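Print | E-mail this story

The Return of Unit 133

Short fiction
Reading time: 4 minutes

The Walczak procedure for returning a furnished apartment allows 40 minutes for the kitchen. Time starts when the inspector sets down her bag and stops when the counter form is signed. Food is handled first, then cloths and loose packaging, then dishes. The procedure has a section for damage and a section for disputes. It has no section for the tenant who has written a list of her own.

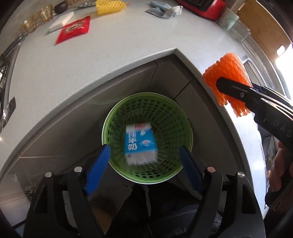 By Damian Kołodziej
27 April 2024

Rutkowska put the milk under "Food, sealed or unsealed, removed." The form did not ask which. The carton went down as blue and white, one, green basket, and the basket itself went down as fixture, plastic, perforated, property of the building. Foam fruit sleeves were packaging. The light-blue cloth was a cloth. The red appliance with the black top had a line to itself, with a space for the serial number, and she left the space open until she could turn the thing over.

She had inspected apartments in Triltham for eleven years. Before that she had worked in the parts store at Rumov, where every shelf had a code and the codes were correct. Apartments were less exact. People left things, and the form had to decide what the things were. A cup was kitchenware if it matched the set and personal property if it did not. The pale green cup did not match. She wrote "cup, green, personal," and added the code for items held until September, after which the company could dispose of them.

The tenant's list was taped inside the cabinet door at eye level. It was two pages, handwritten in capitals, with a margin ruled on the left. The heading was CONDITION OF KITCHEN. Rutkowska assumed at first that it was a copy of the intake form. She read the first entries standing up, and then she moved the stool and read the rest sitting down.

COUNTER. Good condition. Corner is at hip height for a person of my size. Approach from window side.

DRAWER BESIDE SINK. Opens if lifted first. Lift with the left hand. The right hand pulls.

TAP. Closes fully at the second attempt. Do not make a third attempt.

LIGHT SWITCH. Good condition. Used by M. from the hallway, without entering, to tell me he was home.

The last entry was outside the scope of a condition report. Rutkowska checked the switch, found that it worked, and entered "working." She lifted the drawer with her left hand and pulled with her right. It opened. She turned the tap on and closed it, and it dripped. She closed it again and it stopped.

None of this was on the intake form, which was dated from the start of the lease and recorded the drawer and the tap as good. The procedure said that any variance between intake and return was to be charged to the tenant at the rate in Table 2. The drawer came to 1,147 with labor. The tap was less. She wrote both figures in pencil on the back of the form and went on to dishes.
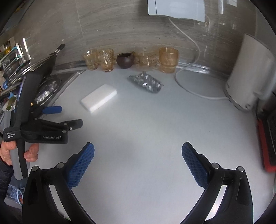 Dishes are inspected in the rack or in the cabinet, wherever the tenant has left them. The inspector checks for chips, cracks, and coating wear, and compares the set against the supply sheet. Rutkowska worked from the front of the rack to the back. The plates with the blue-green rims were on the supply sheet. So were the glass lids. The frying pan leaned with its handle up toward the wall, and the supply sheet gave a pan, dark, with handle, which agreed. The tenant's list gave more.

FRYING PAN. Heats more on one side. Put the egg on the other side. M. never learned this and ate his eggs brown for the whole of the lease. After him I kept making one brown by accident. Pan is in good condition.

Rutkowska held the pan level and looked along the base. There was a slight rise toward the handle. It was within tolerance for a domestic pan, although the company did not publish a tolerance for domestic pans and she was using the one from Rumov. She put it back in the rack at the same angle.

The time was almost up. She still had the serial number to copy, and the shelves of bottles and jars. She did the shelves quickly. On the tenant's list they had a single line: JARS. Lids do not correspond. Try them all. She tried them all, and they did not correspond, and she entered "jars, with lids."

The second page ended with a forwarding address in Grinska and the instruction that the list was to stay with the kitchen. The procedure was clear on this point. Papers found on the premises were to be sealed in an envelope and forwarded. Rutkowska looked up the definition of papers, and then the definition of fixture, which was any item attached to the structure by the tenant or the company and left in place at return. She pressed the tape down at the corner where it had begun to lift.

On the counter form she added a line below the cabinets: "Instructions, handwritten, attached. Condition good." She erased the two figures on the back. Under "Variance" she wrote "none," signed it, H. Rutkowska, and noted the time, which was three minutes over. The form had a box for the reason. She wrote "drawer."

Print | E-mail this story

Contact | © 2024 Damian Kołodziej | Back to top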